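How to Plan a Shift When a Robot Arm Takes Over the Clearing Table

At Bovwood we run a staff canteen and a small rental kitchen, and for years the clearing table was where new people started. Cups, plates, bowls, cloths and leftovers come in together and have to be sorted before anything goes to the wash. An arm now does part of that work. These instructions cover how to set up the table, who stands where, and what to change on the schedule. They assume the arm is already installed and has passed its safety check.
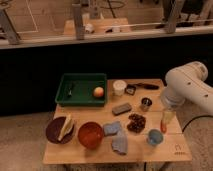
Jaxon Bergeron

Step 1. Write down the job as it is done now

Before you change anything, have the people who do the clearing write down each thing they do in a shift. Leave out nothing, including the parts that are not in the job description. Our list had 34 entries. Fewer than half of them were picking something up and putting it somewhere else. The rest were things like wiping spills, telling the kitchen that the bowls were running low, and checking whether a cup was cracked.

Mark each entry A (arm), P (person) or B (both). If people disagree about an entry, mark it P for the first month.

Step 2. Sort the items by how they are handled

Use the items that really turn up on your table. Ours fall into these groups:

Rigid and upright: cups of all sizes.
Rigid and flat: plates, trays, bowls.
Soft: cloths and sponges.
Small and scattered: anything that lies in a pile.
Food: whole fruit goes back, everything else is scraped.

Start the arm on the first group only. Add a group when the one before it has gone a full week without a person having to step in more than five times a day. Soft items took us the longest. A cloth never lies the same way twice, and one left across a plate has to come off before the plate can be moved.

Step 3. Set the table

Keep trays at the back and cups within easy reach of the arm. Leave the cloths and sponges toward the front, where a person can take them without reaching past the arm. Do not line things up neatly for the machine. If staff spend their time tidying the table so the arm can clear it, you have added a job. 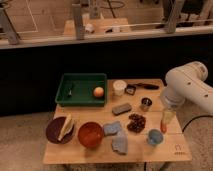 The same goes for the order of work. Let people put things down as they come in, and note which spots cause trouble. After a week, move one thing at a time and keep the change only if the people at the table want it kept.

Step 4. Change the schedule before you change the headcount

We had two people on clearing for each lunch. We kept both for the whole of May and wrote down what the second person did with the time. Most of it went to restocking and to the dish return, which had been short of hands anyway. We then moved one position there on paper, with the same hours and the same pay grade.

Lunch brings in 167 covers on a full day. With the arm on cups only, the person at the table still handled the greater part of the work, but bent and reached less. Two people asked to have their wrist breaks kept as they were, and we kept them.

Step 5. Decide who can stop it

Everyone on shift can stop the arm, and no one has to give a reason. Put that in writing and post it at the table. Restarting is different: only people who have done the 40-minute training may restart it. Make sure that at least one trained person is on every shift, including the early one, and that a break does not leave the table without one.

Log each stop with the time and the item involved. Do not log the name of the person who pressed the button. We did at first, and people stopped pressing it.

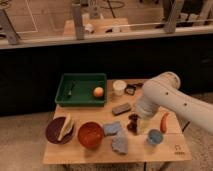 Arelus wrote to us after reading the draft of this page and said the stop log was the part their own floor staff would have wanted from the start. At their site the supervisors had read the log as a list of mistakes, and it took a meeting to get the names taken out. They also asked whether trained staff should be paid more. Ours get a small hourly addition on the shifts where they are the one responsible for restarts.

Step 6. Review after a month

Go back to the list from Step 1 with the same people who wrote it. Change the letters where they need changing and add any new tasks. We added four: cleaning the gripper, checking the cable on the floor, filling in the log, and clearing by hand when the arm is down. Put these into the job description, with time set aside for them.

Keep the old clearing instructions in the binder. New staff should still learn to do the table by hand in their first week, before the restart training.

Last updated May 26, 2024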